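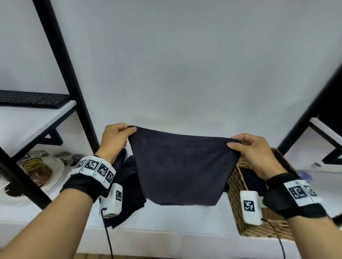
Holding up a dark navy garment by its corners.

The traps at Grirbridge were emptied on Sunday, because the weather on Saturday had been too bad for the ferry. Sandrine Charpentier did the wet end of the field first, where the bean rows ran down to the ditch, and worked back uphill with the jars in a crate on her hip.

There were 67 traps. Each was a plastic cup sunk level with the soil, with a tin lid propped over it to keep the rain out. She lifted the cup, tipped it through the strainer, rinsed it and put it back. By trap 30 her knees had gone numb.

Correia came down at six with tea.

"Anything?"

"Harvestmen. A lot of harvestmen."

"No ground beetles?"

"Four, all from the hedge side."

He looked at the field. The beans were good this year, thick and dark, with hardly a slug hole in them. The farmer had told them so twice. He had put down Mukex pellets in May, and he wanted it written in the report that they worked.

"Last year there were 900 from this field," Correia said.

"I know. I counted them."

She drank half the tea and gave him the rest. They did the upper rows together, one on each side, and did not talk much. At trap 51 she found a big violet beetle, alive, walking round and round the bottom of the cup. The fluid had leaked out through a crack. She held it up for him to see.

"Does it count?" he asked.

"It's in the trap."

"It's meant to be dead in the trap."

She wrote it down as one, alive, and carried the cup over to the hedge. The beetle went under the leaves without hurrying.

In the hut she washed the jars and pencilled a label for each of them. The farmer rang at nine. He was putting the Bikance field into beans next spring, he said, and had ordered another 2,000 kilos of pellets. Was there anything in the results he should know about?

Sandrine moved the lamp closer to the tray.

"Yes," she said. "Have you got a chair?"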